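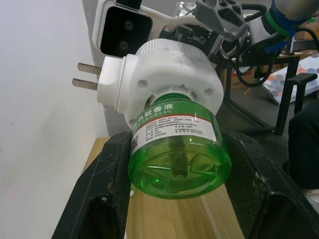
Crime Reporting Group, Department of Media Studies, Ronenport

4. Who gets named first

I read 2,914 news stories on the Grodska extortion calls for this section, and I'll admit my eyes hurt by October! What I wanted to know was simple: when a shop owner gets a threat, whose name lands in the headline? Mostly it's the gang boss, even when he's in prison and the police haven't linked him to anything yet.

Figure 2. Refill bottle with wick.

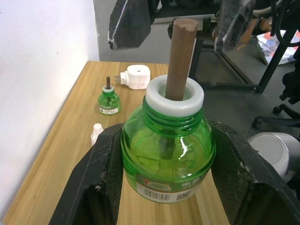

The Tefera papers were the worst for this (I grew up reading them, so that stung a bit). In 38 stories the boss was named and the shop owner's side of it never came up at all. I went back and checked those twice, and I still think "claimed" and "confirmed" get mixed up far too easily on a busy news desk.
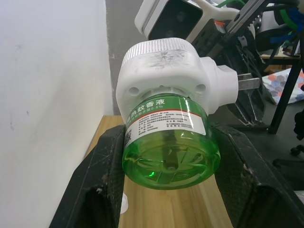

Gertraud Nägeli read my draft and told me I was being too hard on the desks, as plenty of owners had asked to be left out of print. Fair enough, and I've marked those stories separately in section 5.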